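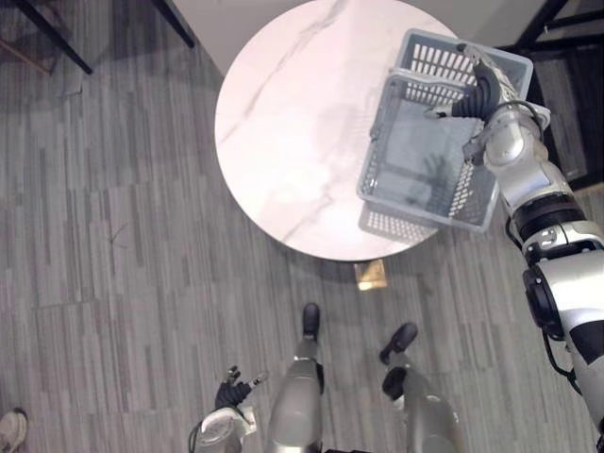
Frequently Asked Questions about the Killard Village Power Cooperative

Who supplies the electricity in Killard?
The cooperative buys power in bulk from Tellunis, the regional distribution company, and delivers it to the homes and shops on our own lines. We are responsible for everything after the substation at Pan: the poles, the wires, the meters and the bills. Tellunis is responsible for everything before it.

How many members do you have?
At present 149 households and 17 businesses. The two schools are connected too, but they pay Tellunis directly under an old contract and are not members.

How do I become a member?
Please fill in the form at the office and bring a document with your address. The connection takes up to four weeks if there is already a pole near your house. If a new pole is needed, we must first ask for permission from the road department, and we cannot promise a date for this.

I am a tenant. Can I join, or must it be the owner?
Both are possible. The owner has to sign that he or she agrees with the meter being in your name. When you move out, tell us the last reading, otherwise the bills will continue to come to you.

Why did the price change in September?
The price that Tellunis asks from us went up, and the reserve we had from the year before was not large enough to cover the difference. We kept the fixed monthly charge the same. Only the price per unit is higher, so a household which uses little will see a small change.

What is the item "line loss" on my bill?
Some electricity is always lost as heat in the wires and transformers. We pay Tellunis for what enters our network, and our members pay for what their meters show. The gap between these two numbers is the line loss, and it is divided between all members according to their use. On the long line to the upper farms the loss is bigger, but the members voted to share it equally with everybody.

Is theft also counted in the line loss?
Yes, as long as we don't know about it. When we find an illegal connection, the person is billed for the estimated use and the amount is returned to the members on the next bill. If you see a wire hooked on a line, please do not touch it. Call us.

Do you cut off people who don't pay?
We send two reminders. After the second one you can come and agree on payments in parts, and many people do this. We do not disconnect in the winter months, and we do not disconnect a home where medical equipment is in use — but you must register this equipment at the office before.

What should I do in a power outage?
Look first at your own main switch, then ask a neighbor. If the neighbor has no power either, call the fault number on the back of your bill. For planned work we put a notice on the office door at least four days earlier.

Can I sell electricity from my solar panels?
You can send it to the network, and we will give you a credit on your bill. We do not pay in cash. The inverter must be tested by our technician before you switch it on, also if the installer has already tested it.

What is the Plasoment project?
It is the replacement of the old transformer on the mill road, which is too small for the evening demand. While it is going on, the houses on that road may notice weaker light between 6 and 9 p.m. We ask these members to run washing machines and pumps in the morning if possible.

Whom can I ask about a bill I don't understand?
Write to Cosimo Ferraro at the office, with your member number and a reading of the meter from the same day. Without the reading he cannot check the bill, and he will have to write back and ask for it.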